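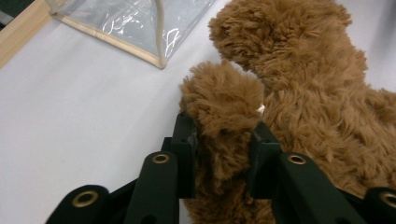

누알라 더건은 Lomov를 처음 쥐어 보고 무거운 빨래집게 같은데 이걸 돈 받고 팔 생각이냐고 물었다. 다음 날 다시 와서는 손잡이 각도가 마음에 안 든다고 했고, 그다음에는 하나 빌려 가도 되겠느냐고 했다. 아직 돌려받지 못했다.

Lomov 핸드헬드 그리퍼 키트
제작: Zikosham 공동 작업실
상태: 주문 가능 (완조립품은 품절, 언제 다시 만들지는 만드는 사람 기분에 달림)
가격: 키트 200유로, 배송비 별도

어떤 물건인가

두 손으로 잡고 쓰는 평행 링크식 그리퍼입니다. 로봇 팔에 달기 전에 손끝 구조부터 제대로 만들어 보자는 생각으로 시작했습니다. 팔은 아직 없습니다. 팔을 만들 예산이 손끝으로 다 들어갔다고 보시면 됩니다.

양쪽 손잡이 몸체가 있고, 안쪽으로 링크가 뻗어 나가 손가락 블록을 움직입니다. 몸체와 링크, 손가락은 검은색이고 몸체 위의 삼각형 핀은 흰색입니다. 핀까지 검은색으로 가려고 했는데 검은 필라멘트가 떨어진 날 흰색으로 뽑은 것이 보기에 나쁘지 않았습니다. 디자인 철학을 물어보시는 분들께는 다른 대답을 드리고 있습니다.

링크의 구멍에는 황동 부품이 들어갑니다. 초기 버전에서는 플라스틱 구멍에 나사를 그대로 물렸는데, 한나절 쓰고 나면 관절이 흔들리는 이처럼 놀았습니다. 황동을 넣은 뒤로는 그 문제가 없어졌고, 대신 황동을 삐딱하게 박는 문제가 생겼습니다. 조립 설명의 해당 부분을 꼭 읽어 주십시오.

무엇을 잡을 수 있나

부드럽고 모양이 제멋대로인 물건에 맞춰 조정했습니다. 봉제 인형, 접은 수건, 장갑, 반쯤 찬 천 주머니 같은 것들입니다. 단단한 상자는 어떤 그리퍼든 그럭저럭 잡습니다. 털이 긴 인형은 사정이 다릅니다. 겉에서 잡은 줄 알았는데 털만 잡고 있는 경우가 많고, 그대로 들면 인형은 책상에 남고 털 한 줌만 올라옵니다. 손가락이 충분히 깊이 들어가서 속의 솜까지 눌러야 합니다.

손가락 블록의 안쪽 면은 그래서 여러 번 다시 그렸습니다. 끝을 뾰족하게 했더니 실밥에 걸렸고, 둥글게 했더니 미끄러졌고, 지금의 네모난 모양으로 돌아왔습니다. 맨 처음 스케치와 거의 같은 모양입니다. 그 사이에 쓴 필라멘트 값은 계산하지 않기로 했습니다.

잡을 수 없는 것도 적어 둡니다. 동전, 종이 한 장, 젖은 비누, 그리고 파드릭 브로피의 고양이. 마지막 항목은 고양이 쪽에서 협조를 거부했습니다.

구성품

손잡이 몸체 좌우 한 쌍
흰색 삼각형 핀 (좌우 크기가 다릅니다. 불량이 아닙니다)
링크 암 한 세트
손가락 블록 한 쌍
회색 패드, 표면에 결이 있는 긴 띠 모양
황동 부품 한 봉지, 여분 3개 포함
나사 한 봉지
검은색 케이블
인쇄된 조립 안내서. 오타는 연필로 고쳐 두었습니다

포함되지 않는 것: 드라이버, 인두, 인내심, 잡을 물건. 곰 인형을 같이 보내 달라는 문의가 왔는데 보내 드릴 수 없습니다.
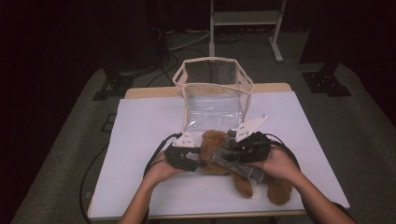
손잡이는 양손을 다 쓰는 것을 전제로 했습니다. 한 손으로 들고 한 손으로 커피를 마시려는 분이 작업실에도 있었고, 결과는 키보드 한 대였습니다. 양쪽 몸체를 고르게 쥐고 손목은 되도록 펴 주십시오. 팔꿈치를 책상에 걸치면 편하지만 손가락이 비스듬하게 들어가서 한쪽만 세게 누르게 됩니다.

케이블은 앞쪽으로 여유 있게 늘어뜨려 놓고 쓰는 편이 낫습니다. 깔끔하게 묶어 두면 사진은 잘 나오는데 손을 돌릴 때마다 당깁니다. 저희는 정리 벨크로를 잔뜩 샀다가 서랍에 넣어 두었습니다. 필요하신 분은 주문할 때 메모에 적어 주시면 같이 넣어 드립니다.

조립

순서는 안내서에 있으니 여기서는 안내서를 읽지 않을 분들을 위해 몇 가지만 씁니다.

황동 부품은 인두로 눌러 넣습니다. 온도를 올려서 빨리 끝내고 싶은 마음은 이해하지만, 그러면 구멍 둘레가 녹아 올라옵니다. 천천히 내려가게 두고, 마지막에 평평한 금속으로 잠깐 눌러 주십시오. 기울어진 채로 굳었다면 다시 데워서 바로잡을 수 있습니다. 한 번은 됩니다. 두 번째부터는 링크를 새로 뽑는 쪽을 권합니다.

링크 나사는 끝까지 조였다가 반 바퀴 풉니다. 이타 폴리는 끝까지 조인 채로 일주일을 쓰고 나서 손아귀 힘이 좋아졌다고 했는데, 저희가 팔려는 것은 악력기가 아닙니다.

삼각형 핀은 큰 것이 오른쪽입니다. 바꿔 달아도 들어가기는 합니다. 쓰다 보면 왜 안 되는지 알게 되니 설명은 생략합니다.

패드는 맨 마지막에 붙입니다. 먼저 붙이면 조립하는 동안 손때가 묻고, 손때 묻은 패드는 털을 잘 놓아 주지 않습니다. 표면에 보풀이 끼면 테이프로 떼어 내면 됩니다. 물티슈는 쓰지 마십시오.

처음 조립하는 분은 저녁 한 번으로 끝내겠다는 계획을 세우지 않는 것이 좋습니다. 저희 작업실에서 제일 손이 빠른 사람도 중간에 나사를 떨어뜨리고 바닥을 기었습니다. 카펫 위에서는 특히 그렇습니다.

쓰는 곳에 대해서

흰 상판을 깐 책상이면 좋습니다. 검은 링크가 어디까지 왔는지 눈에 잘 들어옵니다. 처음에는 나무 상판에서 그냥 썼는데 갈색 인형을 올려놓으니 어디까지가 인형이고 어디부터가 책상인지 헷갈렸습니다. 비닐로 된 물건은 빛을 받으면 번쩍거려서 눈이 피곤합니다. 투명한 비닐 상자에 인형을 넣고 빼는 연습을 해 보면 이 말이 무슨 뜻인지 금방 아실 겁니다.

상자 얘기가 나온 김에, 상자 안의 물건을 꺼낼 때는 손가락을 반쯤만 벌리고 들어가십시오. 활짝 벌리면 벽에 걸립니다. 벽이 얇은 비닐이면 상자까지 같이 들립니다. 보기에는 재미있습니다.
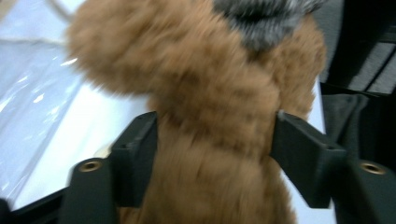
빠르게 움직일 때는 쥐는 힘보다 쥐는 위치가 중요합니다. 봉제 인형은 몸통 한가운데를 잡으면 안정적일 것 같지만, 머리가 무거운 인형은 들자마자 고개부터 숙입니다. 팔이나 다리를 잡으면 나머지가 진자처럼 흔들립니다. 저희는 들어 올린 뒤 잠깐 멈췄다가 옮기는 버릇을 들였습니다. 설계로 해결했으면 좋았겠지만 버릇이 더 쌌습니다.

버전 기록

첫 버전: 손가락이 서로 만나지 않았습니다. 도면에서는 만났습니다.
둘째 버전: 만났고, 떨어지지 않았습니다.
그 뒤로 번호를 제대로 매기지 않은 기간이 있습니다. 작업실 선반에 이름표 없는 링크가 잔뜩 있는데 어느 것이 어느 버전인지 물어보지 말아 주십시오.
현재 버전: 4월부터 바뀐 것이 없습니다. 손잡이 모서리를 조금 깎은 것만 빼고요. 누알라에게는 각도도 바꿨다고 말해 두었습니다.

사용자 의견

Dymphna Mac Giolla
조립은 안내서대로 하니 됐습니다. 여분 황동은 다 썼습니다. 왜 하필 여분이 그만큼인지 궁금했는데 이제 알겠어요. 수건 접는 데 쓰고 있고, 손으로 접는 게 훨씬 빠릅니다. 그래도 계속 이걸로 접습니다.

Pádraig Brophy
고양이 얘기는 빼 달라고 했는데요.

Mairéad Mac Mathúna
손이 작은 편인데 몸체가 두꺼워서 오래 쥐면 엄지가 아픕니다. 얇은 버전 계획이 있나요? 그리고 왼쪽 핀 나사 하나가 자꾸 풀려요.

Zikosham 작업실
얇은 몸체는 시제품이 있는데 나사 머리가 밖으로 튀어나와서 손바닥에 자국이 남습니다. 고치면 이 페이지에 올리겠습니다. 핀 나사는 나사 고정제를 아주 조금 바르시면 됩니다. 봉지에 넣었어야 하는데 저희도 하나를 돌려 쓰고 있어서 못 넣었습니다.

자주 오는 문의

로봇 팔에 달 수 있나요?
됩니다. 몸체 뒤판을 떼고 어댑터를 붙이면 됩니다. 어댑터 도면은 무료로 드립니다. 저희가 달아 본 적은 없습니다. 위에 쓴 대로 팔이 없습니다.

부품만 따로 살 수 있나요?
링크와 손가락 블록은 됩니다. 링크 한 세트 32유로, 패드 한 쌍 6유로입니다. 손잡이 몸체는 출력 시간이 길어서 낱개로는 받지 않습니다.

직접 출력하고 싶은데 파일을 주시나요?
키트를 산 분께는 드립니다. 안 산 분께도 정중하게 부탁하시면 드립니다. 다만 출력 설정을 묻는 메일에는 답이 늦습니다. 프린터마다 성격이 달라서 저희 설정이 댁의 프린터에 맞는다는 보장을 못 합니다. 저희 프린터에도 잘 안 맞습니다.

반품은요?
황동을 박기 전이면 됩니다. 박은 뒤에는 위로의 말씀만 드립니다.

아이가 써도 되나요?
링크 사이에 손가락이 끼면 아픕니다. 어른도 아픕니다. 옆에서 봐 주실 수 있을 때만 쓰게 해 주십시오.

주문과 수령

주문은 Listville의 저희 페이지에서 받습니다. 작업실에 직접 찾으러 오셔도 되는데, 문이 잠겨 있으면 안에 사람이 있어도 프린터 소리 때문에 노크를 못 듣습니다. 전화를 주십시오. 우편으로 받는 분께는 포장을 마친 날 메일이 갑니다. 상자는 다른 물건이 들어 있던 것을 다시 쓰므로 겉면의 글씨는 무시하셔도 됩니다.

페이지 수정: 2024년 10월 13일. 패드 가격을 고쳤고, 케이블 설명을 줄였습니다.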